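白を塗り継ぐ　公共建築の内壁と、その維持をめぐって

季刊誌特集・建物を使い続ける
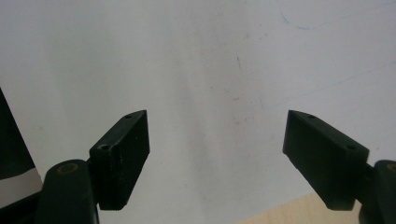 白い面を背に、間隔をあけて向かい合う黒い把持具の二本の指。

公共建築の内壁は、その多くが白く塗られている。庁舎の廊下、図書館の閲覧室、学校の教室、診療所の待合。利用者の多くは壁の色を意識することなく用を済ませ、建物を後にする。管理する側にとっては、白い壁ほど手のかかる部位は少ない。汚れは目立ち、補修の跡は残り、前回と同じ色で塗ったはずの面が、乾いてみると隣の面とわずかに違って見える。

本特集では、Rirkondale市が所管する公共建築の内壁塗装を取り上げる。同市では、建物の新築件数が減少に転じて以降、既存施設の維持管理に重点を移しており、内壁の塗り替えについても、従来の場当たり的な補修から計画的な更新へと方針を改めた。その過程で明らかになったのは、「白」という一語で括られてきた色が、施設ごと、年代ごとに大きく異なっていたという事実である。

白の台帳

Rirkondale市の施設管理部門が内壁の色の調査に着手したのは、中央図書館の閲覧室改修がきっかけであった。閲覧室の北側の壁に漏水の跡があり、下地を補修した上で部分的に塗り直すことになった。設計図書には仕上げの色として「白」とのみ記されていた。施工者は当時の標準色を用いて補修を行い、工事は予定どおり完了した。

竣工検査の際、補修した範囲が周囲から浮いて見えることが指摘された。新しい塗膜は青みを帯び、既存の壁は黄みを帯びていた。昼の自然光の下では差は小さかったが、夕方、天井の照明が点灯すると、境界線が一本の帯となって現れた。やむなく壁一面を塗り直したところ、今度はその壁と隣の壁との差が問題となり、最終的には閲覧室の四面すべてを塗り直すこととなった。

この経緯を受け、市は所管施設の内壁について色の測定を行った。対象は庁舎、図書館、集会施設、学校、診療所を合わせた112施設である。各施設の主要な室について、日照による変色の少ない位置を選び、測色計による測定と、色見本帳との目視による照合を併せて行った。測定の結果は施設ごとに整理され、塗料の種別、艶の程度、下地の材質、前回の塗装時期とともに台帳に記載された。

台帳の作成に先立ち、担当部署では、市の建物に用いられている白はせいぜい数種であろうと見込んでいた。設計の標準仕様書に記載されてきた白の数がその程度であったためである。しかし、実際に記録された色は見込みを大きく上回った。同じ建物の中でも階によって色が異なる例があり、廊下と教室の境の柱型だけが別の色で塗られている学校もあった。前者は増築の時期の違い、後者は備品搬入時の損傷を小規模に補修した結果であることが、工事記録との照合により判明している。

工事記録が残されていない箇所も少なくない。小規模な補修は修繕費の範囲内で随時発注されることが多く、使用した塗料の色番号まで報告を求める慣行がなかった。台帳には「経緯不明」と記された欄が相当数あり、担当部署はこれを空欄とせず、不明であることを記録として残す方針をとった。後年、剥落や改修によって下層の塗膜が確認できた際に、追記する余地を残すためである。

漆喰から合成樹脂塗料まで

Rirkondale市の公共建築の内壁は、建設された年代によって仕上げの方法が異なる。最も古い建物群では、石灰を主成分とする漆喰が用いられた。漆喰の白は石灰そのものの色であり、産地や焼成の条件、混ぜる砂や繊維の量によって微妙に変化する。塗り上げた直後はやや灰色がかって見え、乾燥と硬化が進むにつれて明るさを増す。表面には鏝の動きがかすかに残り、斜めからの光を受けると、面全体に緩やかな起伏が浮かぶ。

次の年代になると、漆喰の上から塗料を塗る例が増える。漆喰の壁は汚れを拭き取りにくく、衣服に粉が付くことがあるため、人の出入りの多い廊下や階段の腰高の範囲を塗料で覆ったのである。当時の塗料は油性のものが多く、年月を経ると黄変しやすい。古い庁舎の階段室では、手すりより下の部分だけが象牙色に近い色調を示しており、これを意匠と受け取る来庁者もあるという。建設当初の仕様書によれば、上下は同じ白であった。

石膏ボードと水性の合成樹脂塗料が標準となってからは、施工の速さと均一さが格段に向上した。下地の継ぎ目をパテで処理し、下塗りと上塗りを重ねる工程は、今日でも基本的に変わらない。臭気が少なく、施設を使いながらの工事にも対応しやすい。一方で、この時期の壁は補修の跡が目立ちやすいという性質をもつ。漆喰の壁がもつ面の揺らぎは、小さな補修を目立たなくする働きをしていたが、平滑に仕上げられた壁では、わずかな段差や艶の差が光を受けて影をつくる。

台帳の整理に際して、担当部署はこれらの年代差を解消すべきものとは位置づけなかった。すべての施設を一色に統一する案も検討されたが、漆喰の壁を塗料で覆えば、その建物のもつ調湿の働きが損なわれる。また、歴史的な価値が認められる建物については、当初の仕上げを尊重することが保存の原則に適う。市は、施設を建設年代と仕上げの種別によって7つの群に分け、群ごとに基準となる白を定めることとした。

基準色の選定

基準色の選定には、塗料の調色を手がけるFung社が協力した。同社は地域の建築用塗料を長年にわたり供給してきた事業者であり、過去の配合記録の一部を保管していた。記録は紙の帳票で、顔料の名称と分量が手書きで記されている。現在では製造されていない顔料も含まれ、そのままの再現は難しいが、色の傾向を推定する上では貴重な資料となった。

白の塗料は、白色の顔料のみで構成されることはまれである。多くの場合、黒、黄、赤、青といった顔料がごく微量加えられ、明るさと色味が調整される。黒をわずかに加えれば隠蔽力が増し、下地が透けにくくなる。黄を加えれば温かみが、青を加えれば清潔な印象が生じる。加える量はきわめて少なく、塗料の状態で違いを見分けることは熟練した調色の担当者にも容易でない。広い面に塗り、乾かし、その室の光の中で見て、はじめて判断が可能になる。

選定の作業では、各群を代表する室に試験板を掲げ、朝、正午、日没後の三つの時間帯に観察を行った。試験板は床に置かず、必ず壁に垂直に掲げることとされた。床に水平に置いた板は天井からの光を直接受けるため、壁に塗った場合より明るく見える。板の大きさも重要であり、小さな色見本で選んだ白は、壁一面に塗ると見本より明るく、かつ色味が強く感じられることが多い。このため、試験板は机の天板ほどの大きさのものが用いられた。

観察には施設の職員も加わった。学校では、黒板や掲示物との対比が論点となった。明るすぎる白は黒板の周囲にまぶしさを生じさせ、児童の視線の移動に負担をかけるおそれがある。診療所では、顔色の見え方が重視された。青みの強い白い壁に囲まれた室では、来診者の顔色が実際より悪く見える場合があり、診察を行う立場からは、色味の偏りの少ない白が望ましいとの意見が出された。図書館では、紙の色との関係が取り上げられた。頁から目を上げたときに、壁が紙より著しく明るいと、再び文字に焦点を合わせるまでに疲れを覚えるという。

こうした意見は、相互に調整のつくものばかりではなかった。複合施設では、図書室と相談窓口が同じ階に並び、望まれる白が異なる。最終的には、室ごとに色を変えるよりも、廊下から連続して見える範囲を一色に揃えることが優先された。室ごとの要求については、照明器具の色温度と照度の調整によって対応する方針が採られている。

Plenstead地区の集合施設

基準色を最初に適用したのは、市の北部に位置するPlenstead地区の集合施設であった。この施設は集会室、保健相談室、小規模な図書室からなり、増築を繰り返した結果、建物の中に三つの年代の壁が併存していた。中央の廊下を歩くと、壁の色が途中で二度変わる。変わり目にはいずれも扉枠が設けられており、通常の利用では目に留まりにくいが、扉を開け放つ夏季には、廊下の奥行きに沿って色の段差がはっきりと認められた。

工事は施設を閉鎖せずに行われた。廊下を長手方向に二分し、片側の壁を塗装する間は反対側を通路として確保する。集会室は利用予約の少ない木曜日を中心に作業日を設定し、保健相談室は隣室に仮設の窓口を設けた上で施工した。図書室では、壁際の書架を移動する必要があり、工程の中で最も時間を要した。書架の背後の壁は長く光が当たっておらず、建設当初に近い色を保っていた。この部分の測定値は台帳に追記され、当該の群の基準色を確認する材料として用いられている。

下地の処理には、塗装そのものを上回る手間がかけられた。掲示物を留めた画鋲の穴、粘着テープの跡、家具の接触による凹み、過去の補修で生じた段差。これらを一つずつ拾い出し、充填し、研磨する。粘着テープの糊は目に見えなくとも塗膜の密着を妨げるため、専用の洗浄剤で拭き取ったのち、清水で再度拭く工程が加えられた。施工後の点検では、投光器を壁際に置き、壁面に沿って光を当てる方法が採用された。正面からの光では見えない凹凸が、この方法では明瞭に現れる。

上塗りの艶については、当初の案から変更があった。艶のある塗料は汚れを拭き取りやすく、艶のない塗料は凹凸を目立たせない。集合施設の廊下は北側の窓から低い角度の光が入るため、艶のある仕上げでは下地の不陸が強調されることが試験塗装の段階で確認された。このため、廊下の上部は艶消し、腰高より下は三分艶とし、両者の境には細い見切り材を取り付けた。見切り材は壁と同じ白で塗られており、離れて見れば一枚の壁として感じられる。

塗装後、利用団体からは廊下が広くなったように感じるとの声が寄せられた。寸法に変更はなく、照明器具も従前のままである。色の段差が解消され、廊下の奥まで視線が途切れずに届くようになったことが、そのような印象につながったものと担当部署では考えている。一方、以前の壁のほうが落ち着いたとする意見も届いており、とりわけ図書室の常連の利用者には、書架の移動も含め、変化に戸惑いを覚えた人が少なくなかった。

汚れの記録

内壁の汚れ方には一定の傾向がある。Rirkondale市では台帳の作成と併せ、汚れの生じる位置についても調査を行った。照明の操作盤の周囲、扉の把手の側の枠、階段の折り返し部分、待合の椅子の背が触れる高さ。これらはどの施設にも共通して見られる。空調の吹き出し口の周辺には、空気の流れに沿って筋状の黒ずみが生じる。窓の下枠の両端には、結露水が流れた跡が残ることがある。

学校では、汚れの高さが学年によって異なる。低学年の教室が並ぶ廊下では低い位置に手の跡が帯状に連なり、階が上がるにつれて帯も上がっていく。曲がり角では内側の角に汚れが集中し、塗膜の摩耗も早い。角の部分には保護材を取り付ける対策が一般的であるが、後付けの保護材は色や質感が壁と合わず、隙間に埃が溜まるという難点がある。市では、次回の塗り替えの際に角の塗膜を一層増やす方法を一部の学校で試みることとしている。

清掃の方法も、壁の寿命を左右する。汚れを見つけるたびに強く拭くと、その部分だけ艶が生じ、汚れが落ちた後も光り方の違いが残る。艶消しの塗料ではこの現象が特に著しい。清掃の手引きには、乾いた柔らかい布で埃を払うこと、水拭きは下から上へ向かって行うこと、洗剤を用いた場合は必ず清水で拭き上げることが記されている。下から上へ拭くのは、汚れた水が乾いた面を伝って筋を残すことを避けるためである。

鉛筆の跡は消しゴムで落とせる場合が多いが、着色された消しゴムは壁に色を移すことがある。靴墨や油性の筆記具による汚れは、無理に落とそうとせず、下塗り材で押さえた上で部分補修とするほうが結果がよい。手引きには、判断に迷う汚れについては清掃の段階で手を加えず、位置を記録して施設管理部門へ連絡するよう定められている。この規定が加えられて以降、清掃による艶むらの報告は減少しており、連絡票に添えられる位置の記載も年を追って詳しくなっている。

補修用塗料の保管

計画的な塗り替えを行う場合でも、日常の小さな補修は避けられない。問題となるのは、補修に用いる塗料をどのように確保するかである。従来は、工事の際に余った塗料を施設の倉庫に置く例が多かった。缶の蓋が確実に閉じられていないものや、色番号の表示が失われたもの、寒冷期に凍結して使用できなくなったものが、調査の過程で多数見つかった。

現在は、各施設に小分けの容器を配置し、施設名、室名、色の記号、艶の種別、調合した月を記した札を付けることとしている。容器の保管期間を過ぎたものは回収し、Fung社で新たに調合したものと交換する。小分けの容量は300ミリリットルに定められた。小規模な補修に足りる量であり、開封後に使い切りやすい。使い残した塗料を再び密封して長く置くと、容器内の空気に触れた表面に膜が張り、撹拌した際に小さな塊となって塗面に現れることがある。

補修の塗り方についても、手引きに図を添えて説明がある。傷の部分だけに刷毛を当てると、周囲に対して塗膜が厚くなり、輪郭が残る。傷を中心に、小型のローラーで外側へ向かって徐々に力を抜きながら塗り広げる。前回の塗装から年数が経過した壁では、同じ塗料を用いても色は合わない。その場合は、柱や扉枠、入隅など、面が切り替わる位置までを一つの単位として塗ることが推奨されている。

記録することの費用

台帳の整備には相応の費用と人手を要した。測定機器の調達、測定に従事する職員の配置、工事記録の照合、台帳を管理するための仕組みの構築。庁内では当初、壁の色にそこまでの手間をかける必要があるのかとの疑問も示された。塗装の費用に占める材料費の割合は小さく、色が合わなければ広く塗ればよい、というのがその趣旨であった。

これに対し担当部署は、広く塗ることに伴う費用の内訳を示した。足場や養生の設置、家具や書架の移動、利用の制限に伴う代替施設の手配は、いずれも塗る面積が広がるほど増大する。中央図書館の閲覧室の例では、当初の補修範囲に対して最終的な塗装範囲が壁四面に及び、閲覧席の利用も長期にわたって制限された。色の記録が残されていれば、少なくとも最初の段階で、部分補修とするか一面の塗り替えとするかを判断することができたと考えられる。

記録の効果は、塗装以外の分野にも及びつつある。照明器具の更新では、壁の反射率が照度の計算に用いられる。従来は一律の値を仮定していたが、台帳に基づく値を用いることで、器具の数や配置をより実態に即して検討できるようになった。古い油性塗料の壁をもつ階段室では、仮定よりも反射率が低く、計算上は足りているはずの明るさが現地では不足していた。こうした箇所では、照明の増設に先立って壁の塗り替えを行う順序が採られている。

Hoko事業による共有

Rirkondale市では、台帳の様式と測定の手順を周辺の自治体と共有する取り組みとして、Hoko事業を進めている。参加する自治体は、共通の様式で内壁の色と仕上げを記録し、塗り替えの周期や補修の結果について情報を持ち寄る。単独では件数の少ない漆喰の補修についても、複数の自治体の記録を合わせることで、下地の状態と補修方法の関係を検討することが可能となる。

事業の一環として、施設管理の職員を対象とした実地の研修も行われている。研修では、壁に試験板を掲げて観察する方法、投光器を用いた下地の点検、小型ローラーによる部分補修が取り上げられる。受講者は自らの所管する施設の壁を一面選び、研修の前に汚れと傷の位置を図に記してくることが求められる。同じ壁を別の受講者が点検すると、拾い出される傷の位置が必ずしも一致しない。その差を突き合わせる時間が、研修の中では長くとられている。

漆喰の補修を担う左官の技能者は、地域全体で減少が続いている。塗料による仕上げと異なり、漆喰は材料の練り方、水の引き具合、鏝を当てる時機の判断に熟練を要する。Hoko事業では、改修に伴って撤去される壁の一部を下地ごと切り出し、練習用の試料として保管する試みが始められた。撤去材の保管場所は限られており、どの建物のどの部分を残すかについては、建築の専門家を交えて選定が進められている。

塗り替えの周期をどう定めるか

多くの自治体では、内壁の塗り替えについて一律の周期が定められてきた。しかし、台帳に記録された状態を見ると、同じ時期に塗られた壁であっても、傷み方には大きな開きがある。利用の少ない会議室では、長い年月を経ても塗膜に目立った劣化が見られない例がある。反対に、人の往来の多い廊下では、周期の半ばに達する前に補修が重なり、面としての一体感が失われている。

記録の中で最も長く塗り替えを受けていなかったのは、旧庁舎の文書保管室であった。工事記録によれば、最後の塗装からおよそ30年が経過している。窓がなく、照明も必要な時間に限って点灯されるため、塗膜の変色は軽微であった。書架の金具が触れた箇所に擦り傷があるほかは、下地にも異状は認められていない。担当部署は当面の塗り替えを見送り、定期の観察を続けることとした。

今後の計画では、一律の周期を廃し、室の用途と台帳上の状態に応じて優先順位を定める方式に移行する。指標には、補修箇所の数、艶むらの程度、基準色からの隔たりが用いられる。ただし、指標のみで順位を決めることには慎重な意見もある。診療所や学校のように、壁の状態が利用者の安心感に関わる施設では、数値の上では軽微な劣化であっても早めの対応が望まれるためである。市は、施設の職員による所見を指標と並べて記載する欄を台帳に設け、順位の決定に際して参照することとしている。

中央図書館の閲覧室は、全面の塗り直しを終えた後、利用者の多い時期を避けて年に一度の測定を受けている。南側の窓に近い壁では、すでにわずかな黄みの増加が記録された。現時点で肉眼による判別は難しく、補修の予定もない。次の測定は8月に行われる。

（本誌編集部）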